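Status: open, with catalogue systems
Component: listing import / map tile viewer
Priority: normal
Reported by: Vatton map room, sales desk

**Summary**

Multi-panel maps imported from the Cistach catalogue sheet are published as single-sheet items. The panel count is lost, the dimensions shown are those of the first panel only, and the zoom viewer loads the left panel and then stalls. Single-sheet maps are not affected.

First noticed in February, when a customer asked why a wall map listed at 83 cm wide was described in the text as covering most of a wall. The figure was the width of one panel. The joined width was in the source sheet and had not been carried across.

## Environment

- Listing software: Welis, current stable release, hosted
- Source data: Cistach catalogue sheet, exported as CSV, UTF-8
- Viewer: tile viewer bundled with Welis, default settings
- Scans: 16-bit TIFF from the flatbed, stitched, converted to tiled JPEG on upload
- Browsers tested: two desktop, one mobile, same result in each

## Steps to reproduce

1. In Cistach, open any record where `sheets` is greater than 1.
2. Export the record with the dealer profile.
3. Import the CSV into Welis with "update existing" ticked.
4. Open the public listing in a private window.
5. Compare the physical description with the Cistach record.
6. Open the zoom viewer and pan right past the edge of the first panel.

Expected: "Engraved map on 3 sheets, joined size", followed by height and width of the whole, and a continuous zoomable image.

Observed: "Engraved map", height and width of sheet one, and a grey placeholder where the second panel should start. The spinner does not clear.

## Log

**Entry 1.** Reproduced on a three-sheet chart of the southern coast and on a two-panel map of the goldfields. A folding map dissected and laid on linen imports correctly, as it is catalogued as one sheet regardless of the number of sections. Dissected maps are out of scope for this ticket.

**Entry 2.** Checked the CSV in a text editor. The `sheets` column is present and populated. `dim_joined_h` and `dim_joined_w` are also present. The data leaves Cistach intact, so the fault is on the import side.

**Entry 3.** The Welis field map has no target for `dim_joined_h` or `dim_joined_w`. Unmapped columns are dropped without a warning. `sheets` is mapped, but to an integer field called `copies_held`, which is the stock quantity. This explains a second problem logged by the front desk: a nine-sheet city plan was showing as 9 in stock. One customer had put two in the cart.

**Entry 4.** Corrected the mapping for `sheets`. Stock quantities on affected listings reset to 1 by hand. Five listings were affected. The order for two copies of the city plan has been cancelled and refunded in full.

**Entry 5.** Added custom fields for the joined dimensions and re-imported the goldfields map. The physical description now reads correctly. Note that Welis prints height before width, and the older Cistach records have them the other way around. Records entered before the cataloguing guide was revised need to be checked against the object. Do not swap the values in bulk. Some were already corrected and would be reversed.

**Entry 6.** The viewer fault is separate. Tile requests for the second panel return 404. The converter names tile folders from the scan filename and truncates at the second underscore, so `goldfields_panel_1` and `goldfields_panel_2` both resolve to `goldfields_panel`. The second upload is discarded as a duplicate. Renaming the scans with hyphens before upload avoids the collision.

**Entry 7.** Renamed and re-uploaded the goldfields scans. Both panels load. There is a visible step at the join where the right panel sits slightly low. It is present in the stitched TIFF, so it is a scanning matter and not a viewer fault. Passed to the imaging bench for a rescan.

**Entry 8.** Colour. The sales desk reports that outline colour looks washed out in the viewer compared with the still images on the same listing. The tiled JPEGs carry no embedded profile. The stills are tagged sRGB. Setting "preserve profile" in the converter fixes new uploads. Existing tiles have to be regenerated.

## Workaround for the sales desk

Until the remaining items are closed, for any map on more than one sheet:

- Enter the joined dimensions in the free-text description as well as in the custom fields.
- State whether the panels are joined, unjoined or framed separately. The import does not carry this and customers ask.
- Check that the stock quantity is 1 before publishing.
- Use hyphens in scan filenames, no underscores.
- Leave "update existing" unticked if the listing has been edited by hand in Welis. The import overwrites the condition report with the Cistach version, including any repairs or centrefold splits noted after cataloguing. 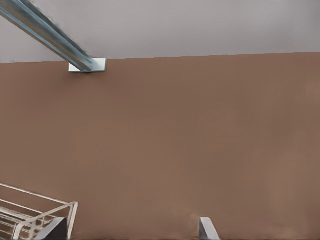

## Outstanding

| Item | With | State |
|---|---|---|
| Warning on unmapped columns | Welis support | Requested, no reply |
| Underscore truncation in converter | Welis support | Acknowledged |
| Height/width order in older records | Cataloguing | In progress |
| Rescan of goldfields right panel | Imaging bench | Queued |
| Regenerate tiles with profile | Catalogue systems | Not started |

Welis support has asked for a sample file that shows the truncation. Sent the goldfields pair at reduced resolution, along with the converter log. They confirmed receipt at 3:40 pm and asked whether the Woo plug-in was active on the storefront. It is, but it reads from the published listing and does not touch tiles or dimensions. Disabled it on the staging copy and repeated steps 3 to 6 with the original filenames. No change, so the plug-in has been re-enabled.

Tile regeneration should be run after closing. The converter locks each listing while it works, and a locked listing shows "not available" to anyone viewing it.

Do not close this ticket when the rescan arrives. The stock quantity fix needs one more full import to confirm that the corrected mapping holds after the hosted update.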